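Home | Forums | Guides | Betlow | Members | Search

Is the Asfaw convoy worth chasing? (Betlow, mobile)

Last updated: 26 Jan 2026

saltbush_dan
Every guide says to drop whatever you're doing when the Asfaw convoy shows up on the Cestitmont map. I've done that for weeks now and I reckon it's rubbish. I burn the fuel to get there, lose half my armour to the guards and come home with rope. Last night it was rope and a hat. Has anyone kept track of what they get, or are we all repeating what the first guide said?

kettlemoth
It's fine if you go in with a crossbow and don't stand in the open. The strongbox at the back is the whole point. If you're looting the front carts and leaving, that's on you.

saltbush_dan
I open the strongbox every time. Where do you think the hat came from?
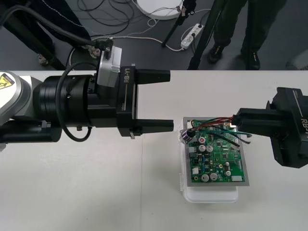
grumbleweed4
I did keep track. I wrote down 68 convoys between September and Christmas and got the rare blueprint 2 times. The event screen says "high chance", and I'd love to know whose idea of high that is. Half the trouble is you can't check anything in the game, because the drop info sits behind a tiny grey icon in tiny grey writing on a grey panel. The RB-Y1 lettering in my picture is plain white on black and you can read it straight off. Why can't a loot panel manage that? I'm not saying they fudge the odds. I'm saying they've made it very hard to find out.

kettlemoth
68 isn't many for a rare drop. You could have just been unlucky.

grumbleweed4
Could have been. How many have you written down?

kettlemoth
I don't write them down, I play the game.

pebble_and_fog
Does your level matter? The wiki says the loot is the same for everyone, but my partner's new character got a blueprint on her second convoy and I'm level 130 with nothing to show for it. I know that proves nothing. I also don't trust that wiki page, it still has the old Finotport prices on it.

saltbush_dan
The wiki also says the guards don't respawn. They do. I was crouched behind the cart bandaging when they came back.

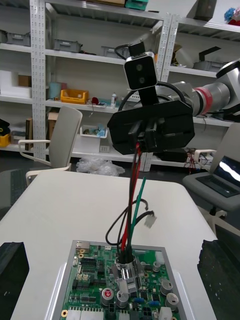 Re: Does level matter?

oldferrylane
I don't think it does, and I'd want more than one lucky partner before I changed my mind. What does matter is fuel. From a Finotport base the trip costs 4 cans each way if you take the coast road, and the traders there want silly money for cans now. Walk it and the timer's nearly gone when you arrive. People who live next to the Cestitmont bridge say the convoy is free loot, and for them it more or less is. For the rest of us it's a lot of petrol for some rope.

kettlemoth
So move your base.

oldferrylane
I've got stone walls and a finished forge. I'm not moving for a hat.

pebble_and_fog
The hat is quite warm, to be fair.

grumbleweed4
There's a patch coming that's supposed to "improve event rewards". They said that before the last one too, and what we got was a new colour for the cart covers. I'll believe it when I've opened a few more boxes.
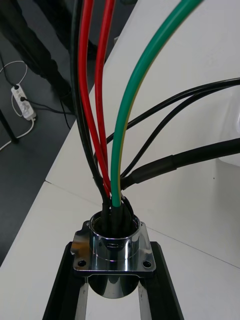
Chrome connector housing, lower section running down between the black rails.

saltbush_dan
I'll skip the convoy until the patch and farm the quarry. If somebody from the bridge wants to post their numbers, please do, with the bad runs left in.

kettlemoth
Fine, I'll write down my next lot. Crossbow only, strongbox every time. You'll see.

grumbleweed4
Screenshots please.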